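Stillden Publishes April Results on Simulated Household Chores

BELLARD, Monday, May 12, 2025 – Stillden today released results from its Clondeo project, which tests whether robot arms can handle the small jobs people do at home and on the shop floor. The answer for now is that they can do a few of them, some of the time.

The April round covered 11 chores, among them closing a drawer, wiping a counter and pressing keys on a keypad. All of the work was run in simulation. Across 2203 attempts, only 2 of the chores reached the 90 percent success mark that Stillden set as its bar for moving to trials with real equipment.

Keypad work fell short of that bar. The task uses a single arm and a small tilted panel with green keys, set on a table. A person enters a code without thinking much about it. The arm has to find the right key, line up its fingers and press without touching the key beside it.
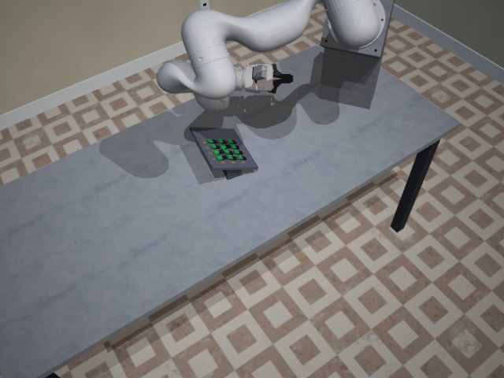 Chauvin, which reviewed the results before release, said that a success rate in simulation tells a shop owner very little until the same chore has been tried on a worn keypad in poor light, and that it would not advise customers to plan staffing around the April figures.

Stillden agrees that real trials are needed. The two chores that passed will move to the company's Bellard workshop. The other nine will stay in simulation, and the keypad task will be run again with changes to how the arm approaches the panel.

The full results, including failed attempts, are available from Stillden on request.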